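About Cletness

Most laundry services will tell you their folding is "hotel quality". We have stayed in hotels, and we have seen the towels. Cletness began in the back of a dry cleaner's on Grevirano with a plain doubt: does it matter how a T-shirt is folded, as long as it's clean?

In-ho Song thought it did. Samah Hamdy, who put up half the money, thought it was fuss. They are both still here and still don't agree, though Samah now admits that a shirt folded lengthways first fits a shallow drawer better.

We don't use folding boards. We tried 2 kinds and went back to a bare white table, because the boards only suited shirts of one size. We don't add scent either, whatever the adverts say about freshness. A basin of washing goes on the corner, things come out of it one at a time, and each is laid flat before it's folded. Dull work, mostly.

You may read elsewhere of firms that turn a bag round in an hour. Perhaps they do. Ours takes until the next afternoon, and later in November when the jumpers come in.

We look after 500 households and the kit for Osport, the five-a-side club. Bags up to 20 litres are one price. Fitted sheets cost extra, and we make no promises about the corners.
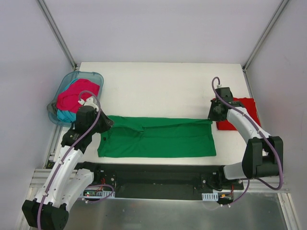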